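Section 4: Setting Up Your Table

By now you have a table standing on its own legs, which puts you ahead of a fair number of people who have bought one. This section covers leveling, the first coat of care, and the small print about where the thing can live. The Amwood Disen is a simple table. It has opinions about floors, radiators and red wine, and you will get along better if you learn them early.

If your tabletop is still in its cardboard, go back to Section 3. If there are bolts left over, also go back to Section 3.

4.1 Choosing the spot

1. Pick a place on a hard, flat floor. Carpet will do, but the feet sink at their own pace and you will be leveling again in December.

2. Leave a hand's width between the table and the wall. Wood moves a little with the seasons. Give it somewhere to go.

3. Keep the top away from radiators, heating vents and the sunny end of the room. A lamp is fine. A lamp that doubles as a heater is a heater.

4. Walk once around the table before you commit. Rounded corners are kinder to hips than square ones, but they are still corners and you will meet them in the dark.
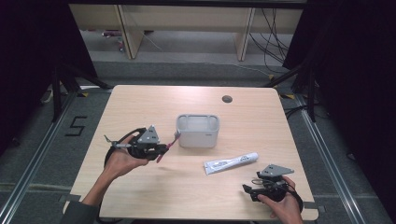
4.2 Leveling the feet

You need: the flat wrench from bag C, a level, and a marble if you don't trust the level.

1. Set the level on the middle of the top, running the long way. Note which end is high.

2. Turn the foot at the low end counterclockwise, half a turn at a time. Check again. Everyone turns it too far the first time.

3. Repeat across the short side.

4. Press down on each corner in turn. If one corner dips, the foot under it isn't touching the floor. Lower that foot until it does and leave the others alone.

Caution: Do not lift the table by the top to reach a foot. Tip it gently with a second person holding the far side. If you live alone, this is a good day to be nice to the neighbors.

Note: Folded paper under a foot is a tradition older than this company and we can't stop you. It does not count as leveling for warranty purposes.

4.3 Knowing your surface

Tabletops vary. Two tables bought together may look like cousins and not twins, and that is no reason to send one back. Pale tops come with streaks, bands and arches, and they tend to deepen in color as they get older. Move your fruit bowl now and then or you'll end up with a permanent portrait of it.
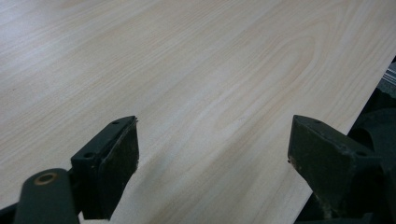 Fine streaks and arched cathedral grain on a pale board.

Some marks are worth reporting and some aren't. Call us about:

- cracks you can catch with a fingernail
- edges lifting away from the top
- a top that rocks on its frame after all bolts are tight

Please don't call us about grain that looks like a face. We get those calls. We agree that it looks like a face.

4.4 First coat of care

The top leaves the Gebreyes works with a light factory finish, enough for the trip to your house and not much else. Apply one coat of Savumis Care Oil (part 419, sold separately, sorry) before the first meal.

1. Wipe the top with a dry cotton cloth. No spray cleaner.

2. Pour a small puddle of oil onto the cloth. Not onto the table.

3. Work with the grain from one end to the other. Keep the pressure light.

4. Wait 20 minutes, then wipe off whatever is still shiny.

5. Leave the table overnight. Yes, the whole table. Eat on the couch.

Caution: Oily rags can catch fire on their own. Lay them flat outdoors to dry before you throw them out. We are not being wry about this one.
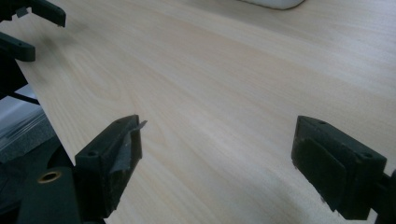

Oil goes on best in long strokes that run the full length of the streaks, and the usual mistake is to scrub in circles as if washing a car. Find out which way the grain goes before you open the bottle. On a top where it sweeps along in long streaks, follow those and ignore any oval or arch you come across in the middle – you don't have to steer around it. Go easy as you reach a crisp, straight edge like the one on the left, where oil likes to collect and then drip on your socks. Wipe the edge last, with the driest part of the cloth.

4.5 Sanding out a mark

Small scratches can wait for the next coat of oil, which hides most of them. For anything deeper, use 2000 grit paper, then 3000 if you are feeling fancy, always along the grain. Oil the spot again afterward. Stop as soon as the scratch is gone. Chasing the last trace of it is how people end up with a shallow dish in the middle of their table.

If the finish wears through, continue to Section 5, Repairs.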